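Curbside Organics Collection: Progress Report to the Jeswood Foundation

Submitted by the Town of Ustlow, Department of Public Works
Prepared by Nneka Bashir, Solid Waste Program Manager
29 May 2025

Purpose of this report

Under the grant agreement, the Town reports twice during the pilot on participation, tonnage, spending and any change to the approved work plan. This first report covers the period from the start of collection in January through the end of April. A request for one change to the budget appears under Spending.

Service area and enrollment

Weekly food and yard waste collection began in January on the two routes named in the application, Casado and Prurum. Together they include 2,297 eligible households. Apartment buildings with private hauling contracts were left out, as agreed, and so were properties on seasonal roads that are not plowed by the Town.

Every eligible household received a green cart, a kitchen pail and a printed guide before the first pickup. Carts were delivered by Town crews on overtime during the last part of the year. Delivery on the Prurum route ran behind schedule after a shipment arrived with the wrong lids, and residents there started a week later than those on the Casado route. Garbage and recycling days did not change for anyone.

Participation

A household is counted as taking part if its green cart is set out at least twice in a calendar month. By that measure, participation reached 67 percent in April. The target in the application was 60 percent by the end of the first year. Set-outs were lowest during the heavy snow in the first weeks of the program, when many carts could not be reached from the road, and they rose once the banks came down.

Participation is not even across the service area. The blocks closest to the Casado school have the strongest numbers. On the lower end of the Prurum route, where lots are narrow and many homes are rented, a large share of carts have not been set out at all. Staff have begun visiting these addresses in the early evening. The most common concern is where to keep a third cart, and a smaller cart is now offered to any household that asks for one.

Contamination

Plastic bags remain the main problem. The compost site operator accepts certified paper liners only, and loads with visible plastic may be refused. One load was turned away in February and went to the landfill at the Town's expense. Drivers now leave an orange tag on any cart with plastic showing at the top, and the cart is emptied once it has been corrected. Tags are recorded by address so that repeat cases can be followed up by phone. 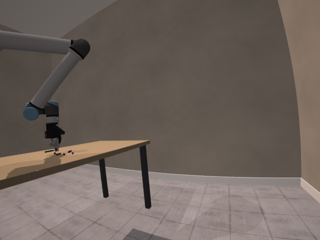

The tagging system took some time to settle. Drivers on the two routes applied it differently in the first month, and the department received complaints from residents who had been tagged for paper liners that were in fact allowed. A short refresher was held at the garage, and sample liners are now kept in each truck. Complaints about tags have dropped since then, and no further loads have been refused.

Effect on garbage tonnage

Garbage collected from the pilot routes fell by some 20 percent compared with the same months last year. The department advises caution in reading this figure. Late winter is a light season for yard waste, and part of the decrease may reflect residents holding bulky items for the spring drop-off. A full year of weights will be needed before the Town can say how much of the change is due to the program.

The garbage limit on the pilot routes remains at 2 bags per week. Council has asked whether it could be lowered once organics collection is in place across the Town. The department has taken no position and will address the question in the final report.

Public information

Fadime Gündoğdu joined the department as outreach coordinator, a position funded through the grant. She has prepared a revised guide with larger type and a one-page list of accepted items, both of which are being mailed with the spring water bills. She has also held sessions at the library and the senior center. Attendance at the library was low — the session fell on the same evening as the school concert — and it will be offered again in the fall.

Spending

Spending is within the approved total. Carts and pails came in under estimate. Hauling came in over estimate, mainly from fuel and the longer trip to the compost site while the county bridge is under repair. The Town requests permission to move the unspent balance of the equipment line to the hauling line. No additional funds are requested, and the Town's matching share is unchanged.

Work planned for the next period

The department will continue door-to-door visits on the lower Prurum route through the summer. A cart washing day is planned for the public works garage, in response to calls about odor as the weather warms. Staff will also carry out a curbside audit of both garbage and green carts, using the same method as the audit done before the pilot began, with results to be included in the final report.

Questions about this report may be directed to Nneka Bashir at the Department of Public Works office in Ustlow. Monthly tonnage records and copies of invoices are available to the Foundation on request.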